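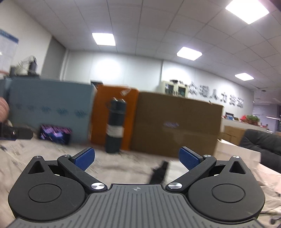 Does a worker need to know how to program to teach a robot a packing job? Anyone who can do the job by hand can teach it, after a short lesson on how to hold the tool.

Flingate began training packers on the method in October and said on November 11, 2018, that it has recorded 3,000 demonstrations. Workers pick up and set down goods with a hand-held gripper while a camera on it records each move. The recordings are then used to train a robot arm to do the same work.

Kyung-hwa Joo, who runs the training, said new people get two days of practice before their recordings are kept. Most go too fast at first, she said.

Phyllis Dobson, a packer on the early shift, said tall bottles gave her the most trouble. "You have to come in lower than you think," she said.

Remote control is still used for heavier items. Five packers are now trained on both methods, and the company plans to add a second shift.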